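Filed under: Datasets / Household / Textiles

# Nestow

Nestow is a collection of short clips of cloth going into baskets and coming back out again. Napkins, dish towels, rags, pillowcases, all the small soft stuff that piles up in a house! If you work on cloth, folding or household tidying, we hope you have as much fun with it as we did.

Version of 3/8/22, put together by Csenge Kiss and Zsolt Pintér.

## What you get

- 2912 clips
- 69 pieces of cloth, each with its own ID
- 10 baskets and bins
- `cloths.csv` with size, fiber, color and whether the edges are hemmed
- `baskets.csv` with inside measurements and handle type

The handle column matters more than you'd think. A cutout handle gives a corner of cloth somewhere to poke through, and Kálmán labeled every clip where that happens (look for `poke = 1`). Those are some of my favorites.

## Labels

Every clip has a start state and an end state for each cloth: `flat`, `folded`, `crumpled` or `hanging`. Hanging means any part is over the rim. If one cloth lies on another, the `on_top_of` field gives the ID of the lower one. Two annotators labeled each clip, and Etelka Mészáros settled the ties.

Beige on beige was hard. We kept those clips in because real linen closets are full of near-matches, but check the `low_contrast` flag before you train on color alone.

## Sample

The wicker set is a good place to start, with plenty of mixed states in a single basket:

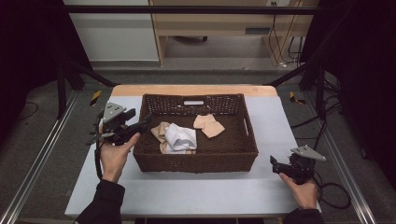

*Wicker basket, three cloths: crumpled white on top of beige, folded beige toward the back right.*

## Known problems

- Clips in the `middale` folder have no fiber data yet.
- Cloth 80 was a duplicate of an earlier ID and has been removed. The numbering has gaps, so don't loop over it.
- "Folded" covers everything from a crisp square to one lazy fold. Naveed Talpur is working on a finer scale and would love opinions!

## Splits

Train and test share baskets but never cloths. For unseen baskets, use `split_b.txt`.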